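Notura DJ Slipmats (pair), 12 inch

Sold as a pair. Made by Notura, stocked and shipped by Sandoval Record Supply.

The Notura is a medium-weight slipmat for direct drive turntables. It sits between the thin mats most people use for scratching and the thick ones that come in the box with a new deck. It was made for people who play original pressings from the 70s and early 80s, where the drummer is a real person and the tempo moves around during the song. You spend a lot of time holding, nudging and letting go with records like that, and the mat has to give the same feel each time.

We have carried these for three years. They are the mats we use on the listening decks at the shop and on both decks in the back room where we grade used stock.

What it's made of

The top is pressed wool felt with a short nap. The underside has a smooth woven backing bonded to the felt, which is the side that touches the platter. The edge is heat sealed so it doesn't fray. The center hole is punched slightly oversize and has no metal ring. Notura used a ring on the first version and dropped it after complaints about rattle on older platters.

New mats shed a little for the first week or so. Brush them with a dry record brush before first use and again after a few nights.

Colors: black, charcoal, rust, cream. The cream shows dust and stylus fluff quickly. The rust batch we have now is a shade darker than the last one, so if you're matching a single mat you already own, send us a photo first.
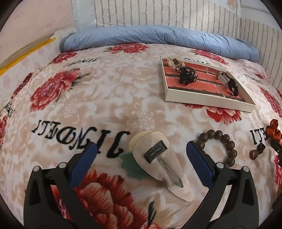
Will these work on a belt drive turntable?
They will fit, but we don't recommend them for it. A belt drive motor doesn't have the torque to keep the platter moving while you hold the record, and you can stretch the belt. For home listening on a belt drive, the Cernia cork mat is a better match and costs less.

How it plays

With a standard weight 12 inch single the mat lets go cleanly and the record comes up to speed with very little lag. With a thin LP from the late 70s there is slightly more slip, so allow for it when you cue. Heavy reissues grip more and can drag a bit on a back-cue if your platter isn't clean. Wipe the platter with a barely damp cloth and let it dry fully before the mat goes back on.

If you want more slip, put a plain paper inner sleeve under the mat, cut to the size of the platter with a hole for the spindle. Poly-lined sleeves also work but build up static in dry weather. If you want less slip, turn the mat over and play on the backing. A few of our customers do this for 45s, where the small diameter gives you less to hold on to.

The mat is thick enough to change your arm height by a small amount compared with a thin mat. Check the tonearm height and reset it if your arm allows. If you also play with a rubber mat at home, mark both positions on the arm base with a pencil.

Shop notes

Tomomi Takagi runs the Friday boogie and disco-funk night at Flirura and has used the same black pair there since the first batch. She sent these notes, which we print as she wrote them:

"Two copies of the same 12 inch, extending the break by hand, no problem. I used a thinner mat before and it wrinkled near the spindle when the room got humid. These stay flat. I would like the center hole a bit tighter. After a year mine has opened up and the mat sits off center if I don't check it. For 45s I use the underside. I don't wash them, I only brush them."

We agree on the center hole. Notura says the next run will be tighter, but the stock we have now is the same as before.

Care

Brush after each use, in one direction. Do not machine wash. The bonding between the felt and the backing will come apart in hot water, and the felt will shrink unevenly. For a spill, blot it right away, then lay the mat flat under a clean towel with a stack of records on top until it dries. Store flat, in the sleeve it came in or between two LPs. A mat that has been left rolled up in a bag will usually flatten out if you leave it on a platter for a couple of days.

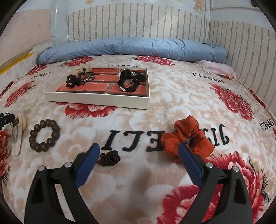

Colors may look different on your screen.

Specifications

Diameter: 12 inch
Top: pressed wool felt
Underside: woven, bonded
Use: direct drive turntables
Sold as: pair
In the box: 2 slipmats, 1 card sleeve
Run size: 400 pairs

Shipping and returns

Orders placed before noon go out the same day, Monday to Friday. Slipmats ship flat in a record mailer, so you can add up to 3 LPs to the same package at no extra postage. If you order more records than that, we'll pack the mats separately and send everything together.

Unused mats can be returned within 13 days of delivery. We can't take back mats that have been on a platter, unless there is a fault. Faults we have seen are an off-center hole and a lifted edge. Send a picture of the mat next to a record and we'll replace the pair.

Next delivery of charcoal is due Wed 9 September. Black, rust and cream are in stock now.

Also from this section

Cernia cork mat, single
Cernia record brush, goat hair
45 adapter, aluminum
Paper inner sleeves, 12 inch, pack of 50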